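Bindeston Library Service Rethinks the Public Meeting

When Stela Cârstea took charge of public programs at the Bindeston Library Service, the evening meetings held in its branches followed a pattern that had not changed for many years. A speaker stood at the front, residents sat in rows, and questions were taken in the last ten minutes. Attendance was steady, but the same residents tended to speak each time.

"We had people who came to every session for years and never said a word," Ms. Cârstea said in an interview at the central branch. "When we asked them why, they told us they did not think the meeting was meant for them to talk. I found that hard to hear, and I thought about it for a long while."

The program that followed, called Manole, began in September with five branches. Each branch was asked to hold small discussion meetings on a local matter chosen by its own users. Subjects in the first season included bus routes, the care of older relatives, and the future of the covered market. No session was to have more than 21 participants, and no opening talk could run longer than a short introduction.

Ms. Cârstea said the limit on numbers met with some resistance. Branch managers were used to reporting large audiences, and a smaller meeting looked weaker on paper.

"I understood the worry," she said. "A full hall is easy to explain to the people who fund you. A good conversation takes more explaining."

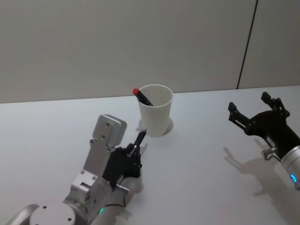 The service responded by changing what it records. Branches still report attendance, which reached 267 for the first season, but they also note how many of those present spoke and whether a written summary was sent to participants afterward. The summaries are kept to one page and are placed on the shelves with other local material.

Preparation for the meetings was led by Tyson Carrier, who joined the service after several years in adult education. He trained branch staff to chair discussions, a task most of them had not done before. According to Mr. Carrier, the most difficult skill was learning to wait.

"Staff would ask a question, and if there was silence for a few seconds they would answer it themselves," he said. "We practiced leaving the silence alone. It is uncomfortable at first. Then someone speaks, and it is often a person who has not spoken before."

Not every session went as planned. At the Ornus branch, a meeting on parking charges became heated and was brought to a close early. Ms. Cârstea said the chair had acted correctly, and that the group met again later in the season with a shorter agenda. The second meeting produced a list of requests, which was forwarded to the town's transportation office. A reply has been received on most of them.

At Dramum, the smallest of the branches taking part, the difficulty was of another kind. Meetings were first set for the early evening, when many residents were still traveling home. The branch moved its start to 7:30 p.m. and arranged for the children's section to stay open during discussions.

"That change did more than any poster," Ms. Cârstea said. "Parents had told us about the problem more than once. We should have acted on it sooner."

Asked whether the older lecture evenings would disappear, she said they would not. The service intends to keep a reduced series for visiting authors and historians — "some subjects need a speaker and a quiet room" — and to hold them in the central branch only.

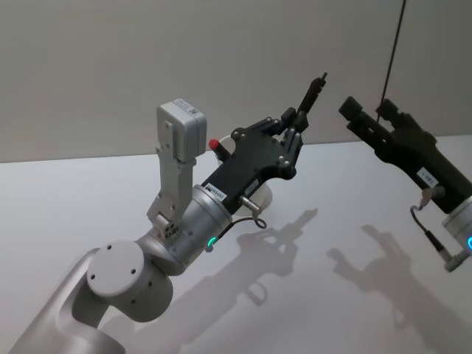

Plans for the Coming Season

The second season will give branches more freedom over the length and timing of meetings. Mr. Carrier is preparing a short handbook for chairs, based on notes kept by staff during the first season, and new chairs will attend at least one session as observers before leading their own.

Ms. Cârstea also hopes to offer meetings in more than one language, although she said the service would need further funding to do this properly. A request has been submitted and a decision is expected before the new season opens. Residents who wish to suggest a subject may leave a written note at the front desk of any branch.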